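Week 7: Looking after soft fingers on the two-arm sorting cell
Notes by Rawiri Fairweather

Welcome to my favourite session! Today we look after the fingers, the part of the cell that does all the touching. Ours have open cells along the inner face so they can give a little, and grit loves to hide in there. Brush out every cell, check the ribs for splits, then do a grip check on each arm. 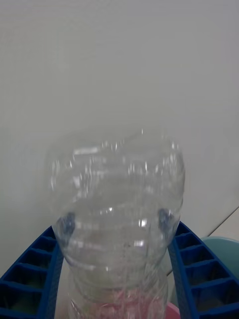
Grip check on a clear ribbed bottle, one finger each side.

Look at both contact points. If one tip meets the bottle well above the other, loosen the mount, square it up and try again.
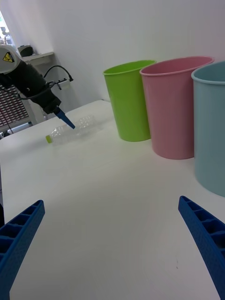
Cable slack comes next, and it's easy to rush. Move each arm slowly through its full reach and watch for snags. The dark arm over the bottle has its cable looping well out from its side, so follow that loop all the way along as you jog. Log any rubbing. Inspect again after 288 cycles.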